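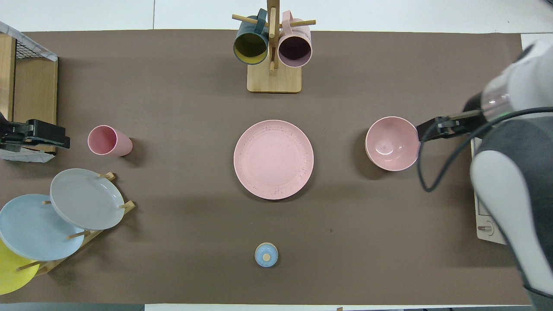 Monix Opens Second Collection Site for Robot Kitchen Work

CERVANTES, 11/08/2021 — Monix said it has opened a second site for recording robot demonstrations, adding to the one it has run in Cervantes since June. Both sites collect examples of tabletop kitchen tasks, which the company uses to train Prusance, its learning system for robot arms.

The new site has two workstations. Each has a robot arm with a gripper, a table covered with a mat, and a changing set of everyday tableware. An operator guides the arm through a task from start to finish while the cameras and the arm's joint readings are recorded together. One complete run is stored as one example.

Monix has kept 3,403 examples to date. Of these, 284 were recorded at the new site during its trial period. Runs that were stopped early or had missing sensor data are stored separately and are not part of the total.

The current task list covers putting mugs on a mug tree and taking them off, placing plates in a dish rack, setting a bowl on a plate, and standing up a cup that is lying on its side. Operators also record short tasks with small items such as lids. Tasks are recorded one at a time and in longer sequences, with a written instruction attached to each.

"We started with single moves, pick this up and put it there," the company said in a statement. "The system learned those fairly well, but it had trouble when the bowl was somewhere new or the cup was facing the other way. Most of our work now goes into varying the starting layout."

Before each run, a layout sheet tells the operator which items go on the table and the general area for each one. The exact position and angle are left to the operator. Mugs may begin on the tree or on the mat, and plates may begin flat or in the rack. Items of different colors are swapped in and out between sessions so that the system does not tie a task to one particular mug or plate.

Recordings are checked by a person other than the one who made them. The reviewer marks the point where the gripper closes on an item and the point where it lets go, and confirms that the written instruction matches what was done. If it does not, the reviewer can correct the instruction and keep the run. Slow runs are kept. So are runs in which an operator misses a grasp and tries again, as long as the task is finished. Monix said the second attempts have been useful in training, as they show the arm how to recover from a bad approach.

Storage and labeling tools for both sites are supplied by Nondura under an agreement signed in June. Nondura does not operate the arms and has no part in selecting tasks. Under the agreement, recordings remain the property of Monix.

Work at the new site will stay with tableware for now. Cutlery and glassware are planned for a later stage — the grippers need different fingertips for thin objects, and those are still being tested. Monix has not set a date for that stage. It also plans to repeat part of the existing task list under dimmer lighting and with more items on the table.

The company does not sell Prusance as a finished product and said it has no plans to place it in homes at this stage. A portion of the examples will be held back from training and used only to test new versions of the system.

About Monix

Monix develops learning software for robot arms and records its own training data. The company is based in Cervantes.

Media inquiries may be directed to the Monix press office in Cervantes. Requests for site visits should be made in writing.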